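Workshop tips: taming the network corner

I finally gave the network shelf in our workshop a proper going-over, and I can't believe I put it off so long! The best thing I did was buy coloured leads. Yellow for the bench computers, grey for the rest - you can follow a cable with your eyes and never have to tug on one again.

Dust comes next. Do the vent holes with a soft brush and the vacuum on low, and wipe the flat metal with a barely damp cloth (power off first, please).
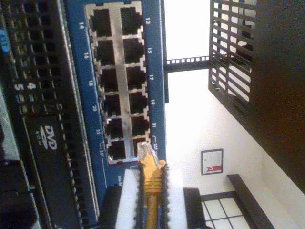
Before you push a plug in, check the little clip. If it's snapped, bin it or crimp a new end on. Line it up square with the port, then press until it clicks - such a satisfying sound! Slide-on boots are great for protecting the clip, and I got a bag of 200 from Wedico that should last me years.

Jot the port numbers on masking tape at both ends too. My favourite tip of the lot!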